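I called the grasping lead at Pramix expecting to talk hardware, and we spent nearly the whole hour on clutter instead (I'm not complaining!).

Her group's been training policies entirely in simulation, on scenes they call Fondedero — 2314 of them, all furniture tops with too much stuff on them. "We used to give the arm one object and lots of space," she told me. "The scores looked great and they meant nothing. Nobody's house looks like that."

So now they crowd things. I asked what makes a scene hard, and she pulled one up while we talked.

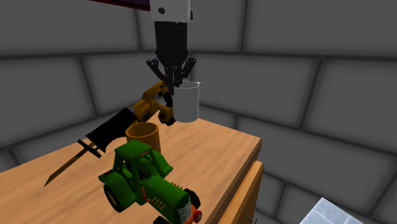
*A Fondedero scene: gripper at the mug, toy vehicles close by.*

"A mug by itself is boring," she said. "Put a toy construction vehicle right up against it and suddenly one finger has hardly anywhere to go." Each scene gets 20 tries with small changes to the starting pose, and a bumped neighbor counts as a failure even if the grasp holds. That rule was my favorite part — it's harsh, and she knows it. When they switched it on in September, 141 scenes went from passing to failing overnight.

Does any of it carry over to a real arm? She got careful there. They've tried eight scenes so far at the Itdale lab, and she wouldn't give me a number. "Ask me when we've done more than eight," she said.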